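Ticket: Basket pick-up fails on open-mesh sides
Project: Sivinora, household chores
Raised by: Fenna Dijkstra
Assigned to: Eliseo Cuautle
Status: open, waiting on retest

Fenna Dijkstra, 09:40
The tidy-up routine handles the solid bins but not the woven plastic baskets. The fingers close, a tip goes through one of the square holes, and the arm then lifts at an angle. The basket swings and the run stops with a grip fault. Six failures this morning, all the same. Firmware is current and I have recalibrated the wrist.

Eliseo Cuautle, 10:15
Looked at the logs. Grip force is fine. The policy is going for the side wall with one hand, as it does with the solid bins. Two questions:
Does it fail with the basket upright as well as tipped over?
How many of the 600 training demos use a mesh basket?

Fenna Dijkstra, 10:50
Both positions fail, tipped is worse. Zyanya checked the demos and none of them use mesh. They are all buckets and solid bins.
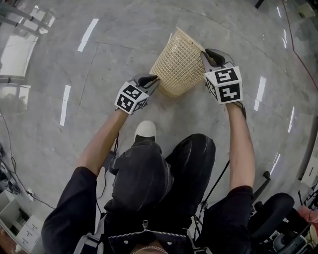 Eliseo Cuautle, 11:20
Then I would not touch the controller yet. We need demos with both hands on the basket and at least one of them on the rim. Please vary the tilt, and keep the markers facing up where you can – tracking drops out when a wrist rolls too far. 200 should be enough for a first retrain.

Zyanya Solís, 14:05
Can do. Should we include baskets with things in them?

Eliseo Cuautle, 14:10
Empty only for now. Weight is a separate ticket.

Faustino Arellano, 15:30
The Costigan site is asking if they can have basket emptying in June. What do I tell them?

Eliseo Cuautle, 15:45
Solid bins yes, mesh no. A person still does it faster in either case, so please don't promise a time saving. I'll retest when the new demos are in and update this ticket.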